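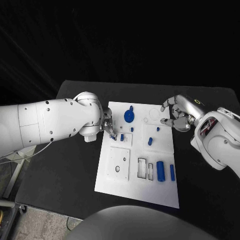
Prornex 사용자 지원 게시판 > Eltwood 조립 보드 > 접수 890
제목: 파란 핀이 작은 흰 판 구멍에 끝까지 안 들어갑니다
상태: 해결됨
제품: Eltwood 조립 보드, 파란 부품 세트
작성: Vlasta Petkov
접수일: 2020년 8월 9일

안녕하세요! 우선 보드가 정말 마음에 든다는 말부터 하고 싶어요. 흰 바탕에 파란 부품이라 뭐가 어디 있는지 한눈에 들어오고, 큰 원과 작은 원이 가는 선으로 그려져 있어서 처음 놓을 때부터 감이 옵니다. 상자 열고 그날 저녁을 통째로 써 버렸어요. 설명서 안 보고 기어부터 올려 봤다는 건 인정합니다(보면 바로 올리고 싶게 생겼잖아요!).

그런데 막히는 데가 있습니다. 왼쪽 위의 작은 흰 판에 짧은 파란 핀을 꽂는데, 중간쯤까지는 부드럽게 내려가다가 갑자기 뻑뻑해져요. 손가락으로 세게 누르면 더 들어가긴 하는데 빼는 게 큰일입니다. 같은 핀을 다른 구멍에 넣으면 또 잘 들어가고요. 그래서 핀이 아니라 판 쪽을 의심하고 있습니다.

지금까지 해 본 것
- 핀을 위아래로 뒤집어서 꽂기: 차이 없음
- 핀을 다른 핀으로 바꾸기: 똑같이 중간에서 걸림
- 마른 천으로 구멍 안쪽 닦기: 아주 조금 나아진 느낌, 기분 탓일 수도 있음
- 판을 보드에서 떼어 내고 꽂기: 이때는 끝까지 들어감!!

마지막 게 제일 신기했어요. 판만 들고 꽂으면 쏙 들어가는데 보드에 다시 얹으면 걸립니다. 혹시 아는 증상인가요?

지원팀 답변 1

자세히 적어 주셔서 고맙습니다. 판을 떼면 들어간다는 부분이 결정적인 단서예요! 구멍 지름 문제라면 떼어 낸 상태에서도 걸려야 합니다. 판과 보드 사이에 뭔가 끼어 있거나, 판이 살짝 돌아간 채로 얹혀 있을 가능성이 큽니다. 판을 떼고 밑면과 보드의 자리를 둘 다 봐 주시겠어요? 모서리 안쪽에 작은 부스러기가 남는 경우가 있습니다. 손톱으로 긁지 마시고 마른 붓을 써 주세요.

그리고 핀을 세게 누르는 건 잠시만 참아 주세요. 옆으로 힘이 들어가면 구멍 입구가 눌려서 원인 찾기가 어려워집니다.

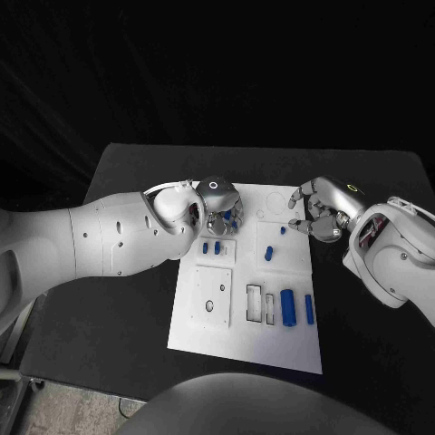
핀이 뻑뻑할 때 기름이나 윤활제를 발라도 되나요?

윤활제는 쓰지 않는 편이 좋습니다. 기름막에 먼지가 붙어 구멍이 더 좁아지고, 흰 판에 얼룩이 남으면 잘 지워지지 않습니다. 마른 붓으로 청소한 뒤 그래도 걸리면 접수를 남겨 주세요.

사용자 추가 글

찾았습니다! 판 밑면 모서리에 사출할 때 남은 것 같은 얇은 돌기가 있었어요. 붓으로는 안 떨어지는 걸 보면 부스러기가 아니라 판의 일부입니다. 손끝으로 쓸어 보면 까슬하고, 그 모서리 때문에 판이 평평하게 앉지 못하고 기울어요. 보드 위에서 반대쪽 모서리를 누르면 딸깍 소리가 납니다. 이 소리를 왜 여태 못 들었을까요.

하는 김에 나머지도 전부 확인해 봤어요. 오른쪽의 큰 정사각형 판은 흔들림이 전혀 없고, 네모난 홈들도 깨끗합니다. 기어는 다시 올려서 돌려 보니 걸리는 데 없이 잘 돕니다. 이게 도는 걸 보면 기분이 너무 좋아서 한참 돌렸네요. 그러니까 문제는 작은 판 하나예요.

질문이 있습니다. 제가 돌기를 직접 갈아 내도 괜찮을까요, 아니면 교체를 받아야 할까요? Grendell에서 나온 고운 사포가 집에 있는데 500방입니다.

지원팀 답변 2

정확히 찾으셨네요, 훌륭합니다! 밑면의 돌기는 직접 다듬으셔도 됩니다. 500방이면 딱 알맞고요. 순서는 이렇게 해 주세요.

1. 핀을 모두 뺀 다음 판을 보드에서 떼어 냅니다.
2. 사포를 평평한 곳에 깔고, 판 쪽을 움직여서 갑니다. 사포를 손에 들고 문지르면 모서리가 둥글게 깎입니다.
3. 몇 번 밀 때마다 손끝으로 확인합니다. 까슬한 느낌이 없어지면 바로 멈추세요.
4. 가루를 붓으로 털어 냅니다. 구멍 안쪽도 잊지 마세요.
5. 판을 제자리에 얹고 네 모서리를 번갈아 눌러 봅니다. 딸깍 소리가 없으면 된 겁니다.
6. 핀은 수직으로 세워 자기 무게로 먼저 내려가게 두고, 마지막만 가볍게 눌러 줍니다.

구멍 안쪽은 절대 갈지 마세요. 한번 넓어지면 핀이 헐거워지고 되돌릴 수 없습니다. 갈아 본 뒤에도 걸린다면 새 판을 보내 드릴게요. 부품 번호는 108이고, 이 글에 주소 확인 요청만 남겨 주시면 처리됩니다. 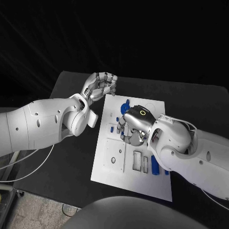
읽는 시간: 3분

해결 기록 (접수 890에서 정리)

증상: 보드에 얹은 작은 판에서 짧은 핀이 중간에 걸림. 판을 떼면 정상.
원인: 판 밑면 모서리의 돌기. 판이 기울어 구멍과 보드 쪽 자리가 어긋남.
조치: 밑면만 500방 사포로 다듬고 가루 제거.
부품 교체: 없음.

사용자 마지막 글

됩니다, 돼요! 사포 위에서 조금씩 밀고 확인하고 또 밀고 했더니 어느 순간 까슬한 게 싹 사라졌어요. 판을 얹는데 소리부터 다르더라고요. 툭 하고 앉습니다. 핀은 손을 놓자마자 스르륵 내려가고 마지막에 살짝 누르니 끝까지 들어갔어요. 뺄 때도 손가락 두 개로 충분합니다.

다른 분들을 위해 하나만 덧붙일게요. 저는 처음에 너무 겁을 내서 거의 힘을 안 줬는데, 그러면 하나도 안 갈립니다. 판 무게에 손가락을 얹은 정도의 힘은 줘야 해요. 그리고 갈기 전에 어느 모서리인지 연필로 작게 표시해 두세요. 뒤집고 나면 왼쪽 오른쪽이 바뀌어서 저는 멀쩡한 모서리를 갈 뻔했습니다.

아, 그리고 보관 얘기도요. 파란 핀들은 Phromma 칸막이 통에 길이별로 넣어 두니까 찾기가 너무 편해요. 예전에는 한 봉지에 다 부어 놓고 매번 길이를 대 봤거든요. 짧은 원기둥이랑 핀이 섞여 있으면 은근히 헷갈립니다.

9월에는 기어 쪽을 제대로 파 볼 생각이에요. 큰 원과 작은 원 자리에 맞춰서 기어를 맞물리는 순서가 여러 가지 있을 것 같은데, 혹시 추천하는 순서가 있으면 알려 주세요!

지원팀 답변 3

소식 듣고 저희도 정말 기뻤습니다. 연필 표시 요령은 안내문에 넣겠습니다. 기어는 큰 쪽을 먼저 앉히고, 손으로 살살 돌리면서 작은 쪽을 내려 보세요. 이가 맞는 순간 저절로 들어갑니다. 안 들어간다고 누르시면 이 끝이 상하니 꼭 돌리면서요! 기어에 관한 내용은 새 접수로 남겨 주시면 이어서 보겠습니다. 이 글은 해결됨으로 닫습니다.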